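Desk Organizers, Drawer Dividers and Other Things You Probably Don't Need

Every fall the same advice comes around. Buy a set of matching bins, label everything, and your desk will stay neat until spring. I have followed this advice four times and own the bins to prove it. Three are inside the fourth.

So take what follows as tips from somebody who no longer believes most tips. A few have held up at my house. Several haven't, and I'll say which.

Start by taking things off, and don't shop first

The usual order is to buy the organizer and then see what fits. Leave the organizer at the store. Clear one section of the desk, about as wide as your forearm is long, and put back only what you used this week. The rest goes in a cardboard box on the floor. If you haven't reached into the box after a month, you can make your own decision about it. I am told this should feel freeing. Mostly it feels like having a box on the floor, but I did get rid of a label maker that way.

Books against the wall

Books at the back of a desk are fine as long as they stand up and you can read the spines. Once they lie flat they turn into a shelf for mail. Put the heaviest one at each end and skip the bookends. I tried a pair of Schmieder weighted ones and they slid on the varnish like everything else does. A scrap of rubber shelf liner under the end book did the job for pennies.

Containers are trickier. One for pens, one for whatever you really do use daily, and then I'd stop. A container with a lid is where things go to be forgotten, whatever the catalog says about dust.

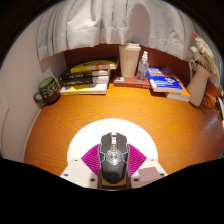

Fumiko Yoshida wrote in to say that I'm wrong about lids. Her desk sits under a window that stays open from May to September, and anything without a cover has grit in it by the end of the week. She also thinks the box on the floor is a cheat, and that I should be made to put it on a chair where I'd have to look at it.

Fair enough on the grit. If you live with open windows, use lids, but get clear ones. I'm less sure about the chair. I have one chair.

Cleaning the wood

You'll read that a wooden desk wants lemon oil every month. I did half of mine with Drellon polish and half with a damp cloth, wrung out hard, then dried with an old T-shirt. By the end of the winter I couldn't tell which half was which, and neither could my sister. The polished side did pick up fingerprints faster. Keep water away from raw edges and joints, and try any product on the underside first.

For a ring left by a mug, people swear by mayonnaise, toothpaste and cigarette ash. Mayonnaise on a white ring did a little for me after sitting overnight. Toothpaste took the shine off, and now I have a dull spot where the ring used to be. I passed on the ash.

Cords

Binder clips on the back edge of the desk do hold charging cords, provided the desktop is thin enough for the clip to close. Mine isn't. The stick-on Zuria clips let go in warm weather. What has lasted is a strip of hook-and-loop tape around the table leg, at a cost of 2 dollars and very little pride.

The five-minute evening reset

I've seen this recommended in every article on the subject, usually by somebody with a very large desk and one plant. I lasted 35 days, which I'm told is long enough to form a habit. It wasn't. I clear mine when I can't find the scissors, and that comes to the same number of tidy desks per month as far as I can see.

Next month: whether vinegar does anything at all to a kettle.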